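## 5. Teaching a task by hand (Ceron arm, Otumska software)

Before the first recording, bring the arm to the start position and leave the gripper empty.
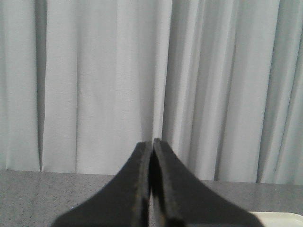
The start position must be the same for every recording of one task. If it is different, the arm will make a jump when it plays the task back.

1. In Otumska, open **Teach** and choose **New task**.
2. Hold the arm with one hand above the wrist. Press the release button and keep it pressed.
3. Wait two seconds. The joints become soft and the status line shows code 301.
4. Guide the gripper slowly to the part. Do not pull on the fingers.
5. Press **Close**, move the part to its place, then press **Open**.
6. Guide the arm back to the start position and let go of the button.
7. Save, and repeat from step 2 until you have five good recordings.

**Caution:** When the button is released, the joints lock at once. Keep your fingers away from the elbow.

**Note:** Code 3601 means that the arm was moved too fast. Delete this recording and make it again.

For teaching by remote handle, see section 6.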